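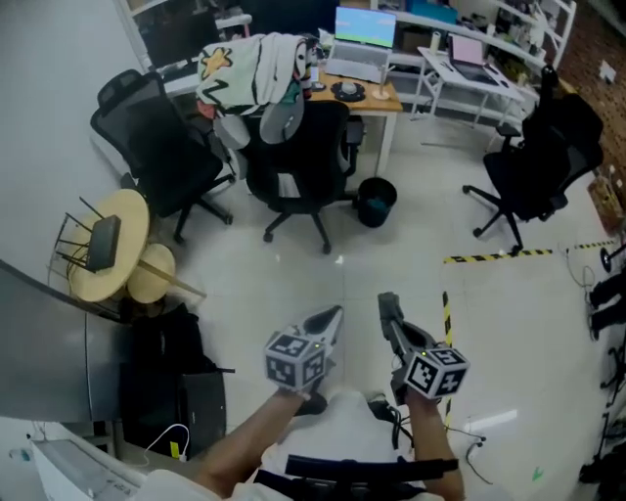 Flulter review: a streaming stick for people who mostly watch reality shows

Posted Jan 14, 2021

So I finally gave in and bought the Flulter. If you watch as much reality TV as I do (dating shows, baking shows, the ones where strangers get locked in a big house and argue over the groceries), you've probably had the ads for it following you around too. It's a streaming stick with its own guide built just for unscripted shows, and it cost me $77 plus tax. I've had it plugged in for 30 days now, which feels long enough to have opinions!

Setup was easy. You plug it in, type in your Wi-Fi password with the little remote (ugh, the on-screen keyboard goes in alphabetical order, I hate that) and sign in to whatever services you already pay for. Mine found everything except the local station out of Clarkton, which I had to add by hand from a menu called "More Places." It's under Settings, then Guide, if you're looking for it.

The guide is the reason to buy this thing. Every show gets one page with all its seasons in order, no matter which app they're on, and it remembers where you stopped. I had given up on Pretness after season two because season three moved to a different service and I never could figure out where. Flulter put the whole run in one row, all 114 episodes, reunions slotted in where they belong. I watched the rest of season three in one weekend and I'm not sorry. The Ó Conaill sisters deserved so much better than that finale.

Then there's Spoiler Shield, and I go back and forth on it. You turn it on and it hides the cast photos and episode titles past the point you've reached. Great idea, because one thumbnail of somebody crying next to a suitcase can ruin a whole elimination. It works really well on show pages. It does NOT work in search. I typed in Pretness one night to check the air time and right there in the results was the winner holding the trophy. I yelled at my television.

Picture quality looks fine to me, but I'm on an older TV, so take that with a grain of salt. The sound was a hair behind the picture on one live show until I restarted it, and it's been okay ever since. The remote is small and light and has already been lost in the couch more times than I want to admit. The volume buttons are on the side, where your thumb hits them whenever you pick it up.

A few odds and ends. The voting button (it pops up during live finales so you can vote from the couch) only works with a handful of shows so far, and none of them are ones I watch. The home screen has one big ad at the top and you can't get rid of it. There's a fan chat too, which I switched off after ten minutes. The Pretness room had 810 people in it, all typing at once, mostly in capital letters.

Would I buy it again? Yeah, I think so, as long as they fix search. If you only follow one or two shows, your TV's regular apps will do you just fine and you can keep your $77. If you've got a list as long as mine, it's worth having. The company says an update is coming in June with a better search page, so I'll come back and add to this once I've tried it.

Four stars out of five. It loses one for the trophy.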